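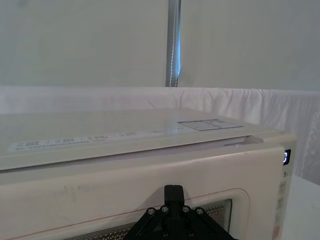 Standby Loads and the Shared Kitchen

A microwave oven that heats food for a few minutes a day spends the rest of its time waiting. In most models the waiting costs electricity. The clock, the keypad and the small power supply behind them stay live as long as the plug is in, and over a year the sum can rival what the oven spends on soup.

The housing block at Trorkby, a converted grain store with 111 flats and a shared kitchen on each of its 5 floors, put meters on its kitchen sockets last October. The managing firm, Clandik, wanted to know why the night-time load never dropped as far as its heating engineers had predicted.

The first readings were taken at 3 in the morning, when the cookers were off and the lights had timed out. Fridges and freezers made up the largest share, as expected. The remainder came from small items: kettles with lit bases, extractor fans with touch controls, a radio on the second floor, and the microwaves.

Age proved a poor guide. Older ovens with a mechanical timer drew nothing measurable when idle. Ovens with a display varied widely, and the printed rating label was of little help, as it gives the power drawn in use and says nothing about the power drawn at rest. That figure, where it exists, is usually in the booklet.

Clandik fitted Pevix socket timers in two of the kitchens and left the other three alone for comparison. The timers cut the supply to the worktop sockets at midnight and restored it at six. Fridges and freezers were on a separate circuit and were not affected.

The saving over the trial was 201 kilowatt-hours – modest for a building of this size, but enough to cover the timers within their expected life. Complaints were few and concerned the clocks, which had to be reset each morning. Several ovens would not start until this was done.

The timers now stay on until one o'clock at the request of residents on late shifts. A second set will be fitted in the remaining kitchens once the worktop wiring has been checked.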